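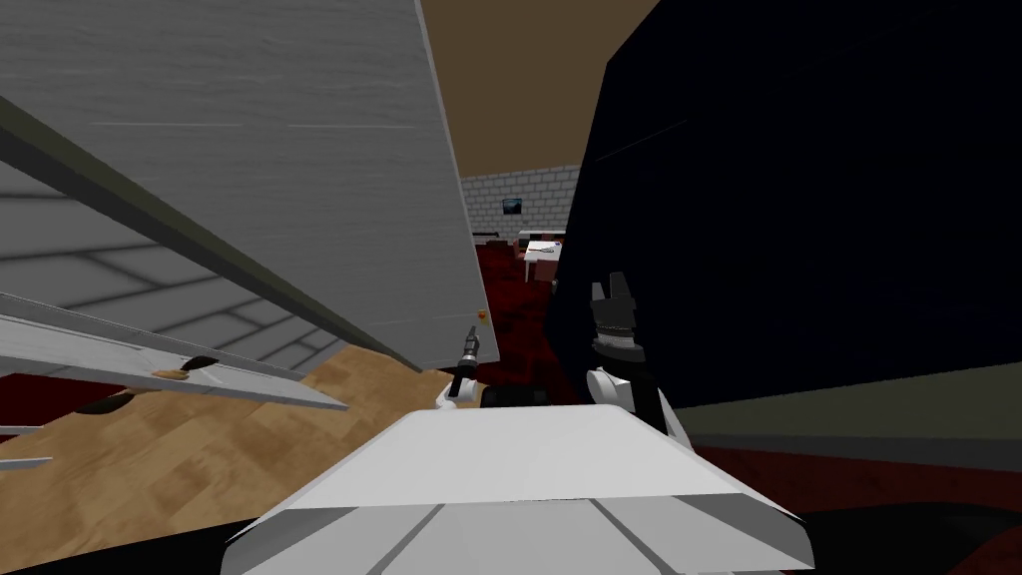

Idrisa Khaemba wrote in to tell me that I was wrong about standing desk converters, that his Jodstead had fixed his back inside a week and that anyone who complains about the price has never paid for a chiropractor. Fair enough. I have paid for a chiropractor, and I still have some complaints.

I bought my own Jodstead, the wide one, at full price. It sits on top of the desk you already own and lifts your keyboard and monitor when you squeeze the two levers. The box says it goes up in one smooth motion. Mine goes up in one smooth motion if there's nothing on it. With a monitor and a laptop it needs a shove, then it takes off and stops with a bang that sent my coffee over the keyboard tray on day two.

Assembly was fine. 13 screws and a hex key, and the holes lined up, more than I can say for the Bonik bookcase in the same room. The instructions are all drawings. I put the tray on upside down once and I blame the drawings.

Now the wobble. At sitting height there isn't any. At full height, if you type like I do, the monitor shakes enough that you notice it. Jodstead's website calls the frame "rock steady." I don't know what rocks they have over there. I wedged a folded piece of cardboard under the left rear foot and that helped a little, but I shouldn't be doing that with a new product.

As for the back. I've had it 23 days. My lower back feels maybe a bit better in the afternoon, and my feet feel a lot worse. I also started walking at lunch in June, so who knows which one gets the credit. Idrisa didn't say whether he changed anything else that week. I'd like to hear.

The Hidwood version costs $50 less and has three fixed heights instead of levers. Ayana Wubshet let me use hers for a morning – it's ugly, and you have to take everything off to change the height, so you won't. It didn't wobble, though.

If you're tall, skip both. I'm not, and the top setting on the Jodstead is only just high enough for me in shoes.

I'm keeping mine, mostly because return shipping is on the buyer and the thing weighs a ton. Two and a half stars. I'd go to three if they fixed the bang.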